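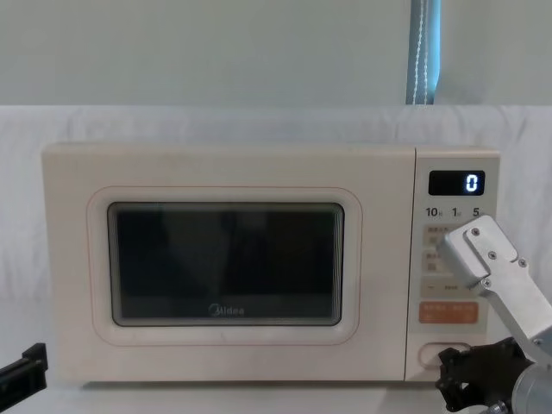
Right arm at the panel, display on 0.

2 March 2026, microwave bench, Carkow build

OK, so the button problem is back and I'm writing it down properly this time. The right arm overshot on a press again and the force limit stopped it. Nothing cracked, but I had my hand on the e-stop the whole way in and I didn't enjoy it!

What the log says: contact came almost 24 ms before the planner expected it, and the arm kept pushing until it hit the limit. Same pattern as the February runs. I had blamed the wrist back then (sorry, wrist) and swapped the Gernska coupling for nothing.

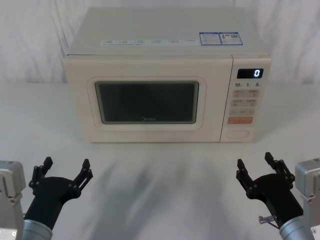 Both arms back from the microwave, grippers open.

Thirumalai thinks it's the table calibration. He found the Basum file still has the old standoff in it, so the planner puts the panel 2 mm too deep. That fits the early contact, but I don't see how it explains the sideways drift on the lower buttons. We argued about it over lunch and got nowhere.

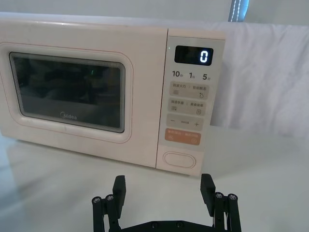

Wrist camera, panel and door release both in view.

For now: speed capped at 100 mm/s inside 300 mm of anything, and no door-release presses at all until the standoff is fixed. That one sits low, close to the tabletop, and I don't want a finger driven into the table if the drift goes the wrong way.

Still to do: re-measure the standoff with the Namboodiri gauge, rerun the dry presses on the left arm too, and ask Thirumalai where he put the old coupling.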